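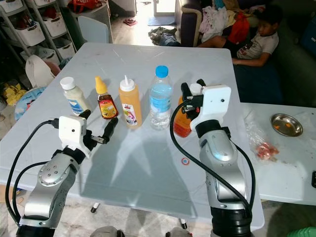 What does a club project have to show before we can say the robot sorts bottles? It has to show the whole row handled, start to finish, with nobody's hand near the stop button, and more than once.

I'm putting that at the top since the thread has wandered into t-shirt colors and I'd like us to get back to it before entries close in March.

Eirlys Ifans wrote:

> Hi all,
>
> Great afternoon with the arms! Both grippers are closing properly
> now and the condiment task is looking really good. We have 4000
> training runs logged if you add the old ones from the Flisau
> practice rounds, so I think we should go ahead and enter the
> two-arm category at Kestthorpe. The form wants a one-line claim
> and I was going to write "Our robot reliably sorts household
> bottles with both arms." Any objections? If I don't hear anything
> I'll send it in.
>
> Also the Skenddale team are using a learned policy for everything
> this year and I don't want us to look behind.
>
> Eirlys

Yes, I have some objections. I like the project and I've put plenty of evenings into it, so please don't read this as me trying to sink it.

First, "reliably." The right gripper can get hold of the orange-red sauce bottle and lift it clear of the table. Fine. I'd call that a good grasp. It tells us very little about the honey bottle, which is small with a pointed yellow cap, or the mayonnaise, or the water bottle, which is clear plastic and only partly full. Clear plastic has been a pain for every depth camera I've ever used. If the left arm is sitting open in front of the honey while the right arm does the lifting, a judge is going to ask what the left arm is for, and I'd ask it too.

Second, the 4000. I went through the logs last night. 3000 of those are from Flisau, and Flisau was wooden blocks on a black mat. Different objects, different table, old fingers. You can train on them if you want to, but please don't quote them next to the words "household bottles." That leaves 1000 on the current setup, and a good share of those have somebody driving the arms by hand. I'm not against teleoperation. I just think the form should say which runs were which.

Third, how the row is laid out. If the water bottle keeps its blue cap on the same patch of table every time, we may have trained a very expensive way of remembering where a water bottle goes. Has anyone swapped the order since we changed the gripper mounts? I asked this after the Bisgaard demo and got a thumbs up emoji, so I still don't know. Moving the mayonnaise from the far left to the far right would take five seconds. I'd also like somebody to try it with the shadows falling differently, which means a run with the door shut and the lights on.

As for Skenddale, I watched their video twice. There's a cut every time a gripper closes. They may have something terrific, but I can't tell from that and neither can you. I don't see why it should decide what we write on our form.

So what I'd want before anything gets sent:

30 runs, order of bottles drawn out of a hat, no one at the controls. Write down every result, including the ones where the bottle tips over. Especially those. If a run is thrown out, write down why. Count a lift as a lift only if the bottle goes up and comes back down standing. Log which arm did it.

If we get decent numbers I'll happily sign off on "reliably" and buy the pizza. If we don't, "Two-arm grasping of squeeze bottles, work in progress" is a perfectly respectable entry, and the Kestthorpe people took a half-finished one from Bisgaard last year without any fuss.

Couple of smaller things. The cables from both grippers still loop out pretty wide – I'd tie them back before a long session, I don't trust them near the bottle caps. And please don't fill up the water bottle halfway through the 30. The weight changes and then we've got two experiments mixed together. Whatever level it starts at, leave it.

I can be there from 5 to do the first batch if someone else brings a laptop that holds a charge. Eirlys, could you hold the form until then?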